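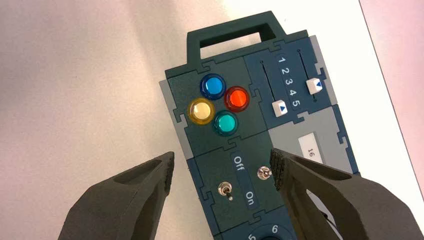

Four-button and two-track slider modules joined on a panel with a carrying handle.

Ilcombe adds slider module to Drurkix panel range

Ilcombe has extended its Drurkix range of modular control panels with a slider module for training benches and classrooms. Modules lock together along jigsaw-shaped seams. The slider module has two parallel tracks with a printed scale from 1 to 5 between them. The button module carries four domed push buttons in blue, orange-red, yellow and teal-green.

"Users can rearrange a panel and keep the same handle," said Ismail Ramadan, product manager at Ilcombe.

The first production run is 1,497 units. Shipping starts in December from the Ashour warehouse, with 231 units reserved for existing customers.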